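The Cardigan

Rima Smadi had 53 minutes before the bus to Gerstead, and the cardigan was the only thing she had not decided about. She spread it out on the bed with the front facing up and looked at it.

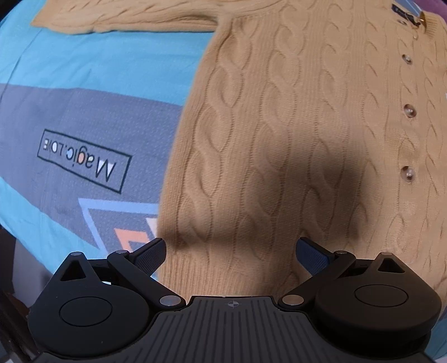

Why fold a cardigan like this one when there's a hanger free?

Cable knit is heavy, and on a hanger the weight pulls the shoulders out of shape.

That was the first thing Mrs. Lim had taught her. Gyu-bin Lim had run the wool counter at Zanellow for most of her life, and she had knitted the cardigan herself the winter before she moved to Fodness. She had left it with Rima to look after. Now she had written to ask for it back. The letter was five lines long. The evenings were cold by the water, she said, even in August.

Rima brought the sleeves in, then turned the bottom up. It made a thick bundle. She pressed it with both hands and it came up again.

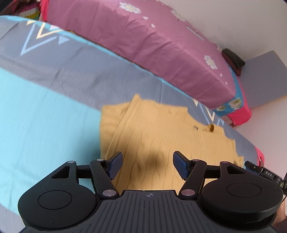

The yellow cardigan, folded for Fodness.

She carried it to the bag and it would not go in on top of the shoes. She took the shoes out, then the book, and put the cardigan in first. Then she thought of the pockets of her coat, and of Mrs. Lim's reading glasses, which she had also promised to bring, and she pulled everything out again. The cardigan landed back on the bed any way it liked.

"You could just wear it," Csaba said from the hall. He had his keys in his hand.

"It isn't mine."

"You've worn it all year."

She didn't answer. It was true – she had worn it to work and to the dentist, and once to a wedding, over a dress it didn't suit. She sat down next to it and held one of the sleeves. 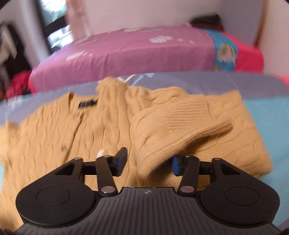
On the Bus

Rima wore the cardigan. The bag closed easily without it. The driver had the windows open as far as Gerstead, and she did up the buttons and kept the glasses in her lap.

Mrs. Lim was waiting at the Fodness stop in a thin raincoat. She looked at the collar first, then at the cuffs.

"You've kept it nice," she said. "Are you warm enough?"

"Yes," Rima said, and started on the top button.

"Leave it on till we get to the house," said Mrs. Lim, and took the bag from her.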